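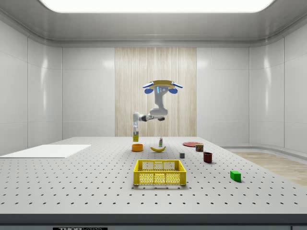

Figure 6. Simulator view, household set, arm holding the carton over the back left of the table.

6. Setting up and running the open day demonstration

This section covers the simulated pick-and-place demonstration shown to visitors at the Plirkovcombe site. It assumes that the Stimari simulator is installed on the demonstration computer and that you have an operator login. For the live arm in the workshop, see section 7. Do not mix the two procedures, as the stop controls are different.

Last revised March 13, 2024. The changes are in 6.3 (speed limit for visitor control) and 6.5 (resetting between groups).

6.1 What you need

Demonstration computer with Stimari installed
Wall screen and its cable
Entili hand controller, charged, with the spare battery
Keyboard and mouse for the operator
Barrier tape and two floor stands
Printed object cards, household set

The hand controller runs for one full session on a charge. Put the spare battery on the charger before the doors open.

6.2 Loading the table

1. Switch on the wall screen first, then the computer. If the computer is started first it may pick the wrong display size, and the menu bar will sit off the top of the screen.

2. Log in as operator and start Stimari. Wait for the word Ready in the status bar.

3. Choose File, then Open layout, and select "Household". The layout loads with the arm hanging from its overhead mount and the perforated table below it.

4. Check the objects against the printed cards. The set includes a bowl, a banana, a bottle, a plate, a can, a mug, a carton, a grey cube, a green block and the yellow basket. The basket should stand at the front of the table, in the open.

5. If an object is missing, choose Layout, then Restore all. Do not drag a replacement in from the library. Objects from the library have no saved start position and will not go back when you reset.

6. Set the view to Front. Lock it with the padlock button so that visitors cannot turn the view by accident.

Note: The bottle stands behind the banana and is easy to miss from the Front view when the wall screen is dim. Turn up the screen brightness before you decide it is missing.

6.3 Connecting the hand controller

1. Hold down the power button on the controller until the light stays on.

2. In Stimari, open Devices and select Entili. Press Connect.

3. Move the left stick gently. The gripper should follow. If it moves the opposite way, tick Reverse view and try again.

4. Open Limits and set the top speed to 30 per cent. This is the setting for all visitor use. Operators may use a higher speed for the opening run, but must put it back before handing over the controller.

5. Press the red button on the controller. The arm on screen should stop at once. Press it again to release.

Caution: The red button stops the simulated arm only. It has no effect on any machine in the workshop. Tell visitors this if they are going on to the live arm afterwards.

6.4 Running the demonstration

Each group has 19 minutes. The opening run is done by the operator and the rest of the time is for visitors.

1. Start the timer on the operator's panel.

2. Run the saved sequence "Carton to basket". The arm picks up the yellow-green carton, lifts it clear of the other objects and carries it to the basket.

3. Press Pause while the carton is in the air. This is a good point to take questions, with the gripper easy to see from the back of the room. Point out the wrist and the two blue caps at the mount, which visitors often ask about. The caps are part of the arm model and do not move.

4. Press Resume and let the sequence finish.

5. Switch from Sequence to Manual and hand over the controller. One visitor at a time.

6. Suggest the grey cube or the green block as a first pick. Flat-sided objects are easier to line up. Leave the banana and the plate until the visitor has had some practice.

7. If the visitor knocks an object off the table, carry on. It can be put back at the next reset.

Note: Lower the gripper straight down over the object. Coming in from the side at table height is the usual cause of a failed pick, and it tends to push the can into the mug.

Note: Younger visitors may find the left stick stiff. The arrow keys on the keyboard do the same job.

6.5 Resetting between groups

1. Open the gripper, then choose Layout, then Reset. Resetting with the gripper closed can leave the held object stuck to the fingers. If this happens, open the gripper and reset again.

2. Check that the speed limit still reads 30 per cent.

3. Wipe the controller.

4. Look at the battery mark in the Devices panel. Change the battery if the mark is amber.

6.6 Messages and faults

Message 800, "Controller lost". The controller has gone to sleep or is out of range. Press its power button and reconnect as in 6.3.

Message 1691, "Joint limit reached". The visitor has driven the arm as far as it will go in one direction. Move the stick the other way. No reset is needed.

Picture freezes but the timer keeps running. Close Stimari and start it again. The layout must be reopened, and the speed limit must be set again by hand.

6.7 Closing down

Save the session log to the Presar folder, under the name of the event. Logs from the May open day go in the same place. Close Stimari, switch off the computer, then the wall screen, and put the controller on charge.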